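Registro de suporte – projeto Guvel
Chamado 337 – Pinça manual esquerda perde a referência perto da mesa redonda
Aberto por: Felista Barasa
Responsável: Mwangi Mwaipopo
Prioridade: média
Estado: aberto, em observação

Descrição inicial (Felista Barasa)
Durante a coleta de demonstrações para o trabalho da disciplina, a trajetória reconstruída da pinça esquerda apresenta saltos na direção vertical. A pinça direita, usada na mesma sessão, não apresenta o defeito. O salto aparece quando o operador se aproxima da mesa redonda e baixa a pinça. Longe da mesa a trajetória é contínua. O script de alinhamento termina sem erro, mas descarta o episódio na etapa de validação com a mensagem "pose descontínua, índice 2671".

Ambiente: computador da bancada do clube, versão do repositório Guvel de agosto de 2019, calibração de lente refeita pelo Victor antes da sessão. Exposição fixa.

Comentário – Mwangi Mwaipopo
Favor informar se a calibração foi feita com a mesma resolução da coleta. Já tivemos esse problema com a turma anterior: o arquivo de calibração era lido sem aviso, mesmo com resolução diferente, e o erro só aparecia nas bordas da imagem, onde a distorção é maior. Verificar também se o arquivo da pinça direita não foi copiado por cima do da esquerda.

Comentário – Victor Bakilana
Resolução conferida, é a mesma. Os dois arquivos de calibração são diferentes e os parâmetros batem com os que anotei. Troquei o cabo da pinça esquerda pelo de reserva e repeti a aproximação. O salto continua, no mesmo trecho do movimento. Cabo descartado como causa.

Comentário – Felista Barasa
Anexo dois quadros do local da coleta, com a mesa redonda, a estante branca e a parede de tijolos.

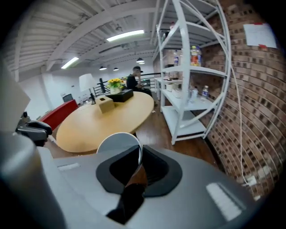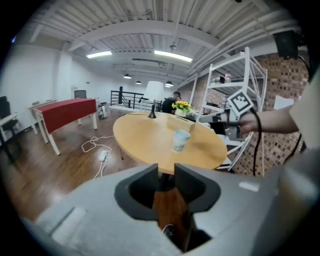

Repeti o teste com as luzes do teto apagadas e só a luz da janela do corredor. O número de pontos rastreados caiu muito e o episódio foi descartado logo no começo, portanto o teste não serve para comparação. Voltei à iluminação normal.

Comentário – Rehema Owino
Olhei o log do rastreador. O mínimo configurado é de 800 pontos por quadro. No trecho do salto, a contagem fica abaixo do mínimo e o rastreador reinicia o mapa em vez de marcar a perda. A pose seguinte já sai no referencial novo, e daí a descontinuidade. O defeito na validação é consequência, a validação está correta.

Duas hipóteses para a queda de pontos:
a) máscara da pinça desatualizada. Se a máscara não cobre todo o corpo da pinça, o rastreador usa pontos que se movem junto com a câmera;
b) tampo da mesa muito próximo e com pouca textura, ocupando grande parte da imagem quando a pinça desce.
As duas podem ocorrer juntas. Sugiro testar a máscara primeiro, que é mais rápido.

Comentário – Mwangi Mwaipopo
Concordo com a Rehema. A máscara em uso foi desenhada para a carcaça antiga, antes da troca dos dedos. Gerei uma nova a partir de um quadro estático e coloquei na pasta Larnar/mascaras. Atenção: o script carrega a máscara pelo nome do arquivo, então é preciso apagar a antiga – se as duas estiverem na pasta, vale a primeira em ordem alfabética.

Comentário – Victor Bakilana
Máscara nova instalada, antiga removida. Episódios reprocessados sem regravar. A maior parte passou na validação. Restam 2 com salto, ambos com descida rápida sobre o tampo. Isso aponta para a hipótese (b) nesses casos.

Comentário – Volker Kettler
Como orientador, peço que não reduzam o mínimo de pontos para fazer os episódios restantes passarem. O relatório precisa usar a mesma configuração em todas as coletas. Regravem os dois com descida mais lenta e anotem no caderno o motivo do descarte. Os arquivos originais ficam guardados.

Comentário – Rehema Owino
Abri um chamado separado para o reinício silencioso do mapa. A correção proposta é gravar o evento no log e encerrar o episódio com código de erro próprio. Não pretendo mexer nisso antes da entrega de dezembro.

Pendências
– Regravar os dois episódios restantes (Felista)
– Incluir a data da máscara no cabeçalho do episódio (Mwangi)
– Atualizar a página de instalação, que ainda manda copiar a máscara antiga (Victor)
– Manter o chamado aberto até a validação dos episódios regravados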